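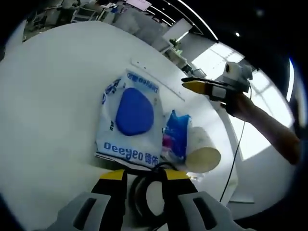 Fri 15 April

Legs like wet rope tonight and I don't care one bit, because I finally ran the Grīnberga trail race, all 25 kilometers of it, and I would go back and do it again on Sunday if they'd let me!

Up at five. Oatmeal, half a banana, coffee in the travel cup with the bad lid. Merike picked me up while it was still dark and we drove with the heater going full blast and Edgars asleep across the back seat before we'd even reached the highway. He can sleep anywhere. I had my shoes on my lap the whole way like a kid going to a birthday party.

It's funny running a race on a Friday, but it's always been the holiday weekend for this one, and it meant the parking field at Draltar was only half full when we pulled in. Bib pickup took a minute. I got number 32, which was my bus number all through school, so I decided right there it was going to be a good day. Merike said I'd have decided that with any number. Fair.

It was cold at the start, cold enough that I kept my gloves on, and there was fog sitting on the lake so you couldn't see the far bank at all. Ilze Šimkus gave the briefing standing on a picnic bench. Orange ribbons all the way, two aid stations, watch out for the wet boards on the second footbridge, thank the people holding the gates. Then she just yelled "go" and off we went, no horn or anything. I loved that.

The first stretch is along the water on packed gravel and I went out too fast. Of course I did. Everybody around me was chatting and it felt so easy, and I'd promised myself back in March, after that miserable half where I walked the last bit, that I would hold back this time. I think I held back for maybe as long as it took to write that sentence. But then the course turns up into the pines and it sorts you out pretty quickly. Soft ground, roots everywhere, and that smell! I'd forgotten how good the woods smell when you've spent a whole winter running past the bus depot.

The big climb is called Trostasero and it is every bit as steep as Ivars said. He told me to walk it from the bottom and not be proud, so I did, hands on knees, and I passed two people who were trying to run. (They both passed me again on the way down. I am a terrible downhill runner. Must work on that – more hills on Wednesdays, and maybe looking farther ahead instead of at my own toes.)

Top of the climb was the best part of the whole day. The fog had burned off by then and you come out of the trees onto open grass, and there's the lake, and the church roof, and the little road we'd come in on. I stopped. I know you're not supposed to stop, but I did, and I ate my gel standing up there and didn't look at my watch once.

After that it's meadows and then a sloppy farm track where I lost my left shoe in the mud and had to hop back for it. A woman in a green jacket held my elbow while I got it on again. I never got her name, and I looked for her at the finish to say thank you properly but couldn't find her. The second aid station had salty potatoes and I could have cried. I took three and ran with them in my hand.

The last few kilometers hurt. My right calf was grabbing on every step and I started bargaining with it, out loud, I'm pretty sure. Then I heard the cowbell – Merike had finished ages ago and had walked back up the course with it – and she ran me in along the fence, shouting the whole way. Edgars was at the line wrapped in a blanket, already on his second bowl of soup.

Edmund Wieczorek won the over-seventies and got a jar of honey and the biggest cheer of the day. He did the whole thing in a cotton T-shirt. I want to be him.

They'd raised 3,105 for the mountain rescue team by the time we left, and people were still dropping bills in the bucket. We stopped in Dirnero for fries on the way home and I could hardly get out of the car afterward. Bath, then the foam roller, then I called Ivars and talked his ear off until he said he had to feed the dog.

Toenail on the left foot looks doubtful. Shoes are stuffed with newspaper by the back door. Easy walk tomorrow, no running till Tuesday, and I need to ask Merike when sign-up opens for the fall one.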